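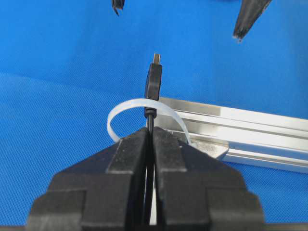
Report the Grasp, Then Report the Plug

By Annunziata Barbieri
July 6, 2023

Most papers on cable handling give one success rate. The robot picked up the cable, did something with it, and the trial passed or failed. I think that number hides the part worth knowing.

A USB cable held upright by its cord, just under the strain relief, looks like a solved problem. The gripper has it. But the metal tip is well above the fingers, and everything between is free to bend or twist. A grasp like that can count as a success in one lab and a failure in the next, depending on what the task asks for afterward.

At Dotovico we went back through 378 trials of our own. Harpreet Gosselin scored each one twice: once for holding the cable, once for whether the connector pointed where the second arm needed it. The two scores came apart far more often than I expected. Our published figure had used only the first.

King-fai Ng argues that splitting the score makes results harder to compare. He has a point, and reviewers do like a single column. I would still take two columns. A policy trained on over 3074 demonstrations can learn to pinch a cord very well and learn little about the angle of the plug.

The Hullis benchmark is due for revision in August. I have asked for connector angle to be logged at the moment the fingers close.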